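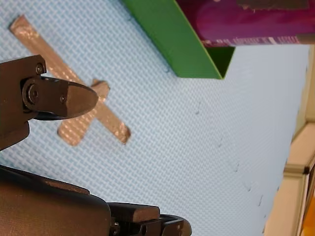
Ponta do dedo sobre a marca de fita em X, com as caixas ao fundo do tapete.

Kit de garra Prikarley 3 para clubes de robótica
Ref. PRK-3 | Fabricante: Wudby

Conjunto de garra e área de trabalho para a prova de recolha e posicionamento do torneio escolar Fernuvstead. Destina-se a equipas do ensino secundário que já disponham de braço e controlador.

Conteúdo
Garra com dedos de ponta afilada
Suporte de montagem e parafusos de sextavado interior
Tapete azul texturado
Rolo de fita castanha para marcações
Caderno de exercícios, 96 páginas

Não inclui braço, fonte de alimentação nem caixas.

Características
Massa da garra: 400 g
Alimentação: 24 V
Fixação: flange de quatro furos

Utilização em aula
A marca em X serve de ponto de referência. A equipa leva a ponta do dedo ao cruzamento das fitas, regista a posição e repete a partir de três posições iniciais. Só depois se introduzem as caixas. O caderno, redigido por Saadet Dönmez, dedica quase 3 sessões a este procedimento. As fichas de registo foram revistas por Rónán Mulligan.

Manutenção
Reapertar o parafuso da base do dedo antes de cada sessão. Substituir a fita quando as pontas levantarem. Limpar o tapete com pano seco.

Peças de substituição
Dedo avulso: ref. PRK-3D
Tapete: ref. PRK-3T

Encomendas de escolas para o torneio aceites até fevereiro. Distribuição: Altıntaş.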